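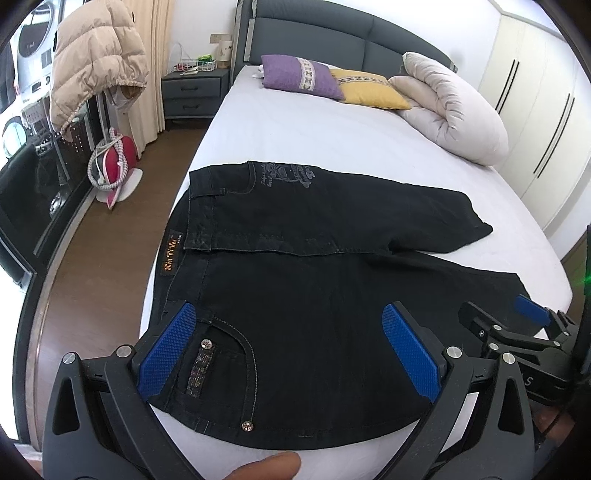

Writing Lives for the Ear
Handout 4: Pacing, Voice and the Long Biography

Instructor: Heather McPhee
Readings for this unit: Konstantinidis, The Lamplighter's Daughter, chapters 1 to 9 (audio edition and print, please use both)

Welcome back! Last time we finished with the question of who is talking in a biography. This time we get to how they sound, and I've been looking forward to this one since June. If you have only ever met long biographies on paper, you are in for a treat.

1. Why length feels different in audio

A print reader controls the speed. You skim the genealogy, slow down for the scandal, flip back to check which cousin is which. A listener can do some of that, but most people press play and go. They're driving, or walking the dog, or chopping onions, and the book has to carry them along at one steady pace.

Konstantinidis's life of the stage singer Adela Urquhart runs to 32 hours in the unabridged recording. That sounds like a mountain! But listen to the first chapter and notice how quickly you stop caring about the number. She opens on Urquhart at the side of the stage, hoarse, sucking a lemon drop, and we get almost 100 words before we're told who she is. On the page it's a nice opening. In the ear it's a hook.

Try this before class: play the first ten minutes without the print book anywhere near you. Write down every name you can remember. Then play the same passage with the book open and see how many you missed. Students are usually shocked by the gap, and the gap is what we'll be talking about.

2. Names

Names are the hardest thing in audio biography. On paper a capital letter jumps out at you. In speech, a name goes by in half a second.

Some methods to listen for in the reading:

Tagging. The manager is "Tero, the one with the cane" the first few times, then just "Tero." Listen for the moment the tag drops away (mine was in chapter 3, yours may be later).

Staggering. Two new people almost never arrive in the same paragraph. The exception is the dinner party in chapter 5, and I'd love to hear whether you think it works. I go back and forth on it.

Echoing. A person who has been gone for a few chapters comes back with a small piece of their first appearance. The landlady returns with her keys. The voice teacher returns with her cough.

3. Dates and figures

Read this sentence aloud, at a normal speed:

"The Cusska Theater, which seated 1,000, had been leased to the Luvix company on terms that Urquhart's father, then still in the shipping trade, considered ruinous."

You ran out of air, didn't you? So did I. Now try it split up:

"The Cusska Theater seated a thousand people. The Luvix company had just leased it. Urquhart's father was still in the shipping trade, and he thought the terms were ruinous."

It's a little plainer, and I will admit some music is lost. But a listener gets all of it the first time through. Please bring one sentence of your own that fails the breath test. Bad ones are welcome! The worse they are, the more fun we have fixing them.

4. The narrator

There are two schools here, and you'll find good recordings in both.

The neutral reader stays out of the way. Quotations get a slight lift and that's all. It suits a book with a strong prose voice, where an extra layer of acting would get tiresome over many hours.

The performing reader does the voices. When the subject was a performer, that is very tempting, and sometimes it's glorious. The risk is imitation. If the whole world knows how the subject sounded, a listener will compare every line with the real thing. Urquhart left very few recordings, so her reader had more freedom, and I think you can hear the enjoyment in the backstage quarrel in chapter 7. Listen to that one twice. The second time, pay attention to the silences.

Terms you should know by the end of this unit: unabridged, abridged, punch-in, pickup, room tone, proof listening, dual narration.

5. Private life and public image

Every biography of an entertainer comes up against the same wall. The subject spent decades building a character, and the people who knew them helped keep it standing. Old interviews are full of polished stories that were told a hundred times before the tape was rolling.

Konstantinidis handles this by letting the same story appear more than once. The tale of the missed train turns up in chapters 2, 6 and 9, told by three different people, and it grows each time. She doesn't stop to tell us which version to trust. In print you can lay the three side by side. In audio you only have your memory of the earlier ones, and I find that far more unsettling. It's a wonderful effect.

Questions to think about (no need to write these up):

Did you notice the train story had changed, or only that it had come back?
Whose version did you believe when you heard it?
Would a stronger narrator's voice have pushed you toward one of them?

6. Assignment

Choose a passage of two or three pages from any biography of a musician, actor, dancer or comedian. Prepare it for audio. Hand in:

the original passage, with your marks for breath, stress and pronunciation
a short note on two changes you would ask the author to let you make
a recording of yourself reading it, on whatever equipment you have

A phone is fine. A closet full of coats makes a very decent booth. Leave five seconds of quiet at the start and again at the end so we can talk about room tone.

Recordings are due by 9 a.m. on the morning of our next meeting. Paraskevi Konstantinidis will be joining us by phone for the second hour, so come with questions about the Urquhart book. She has promised to tell us what was cut from chapter 5.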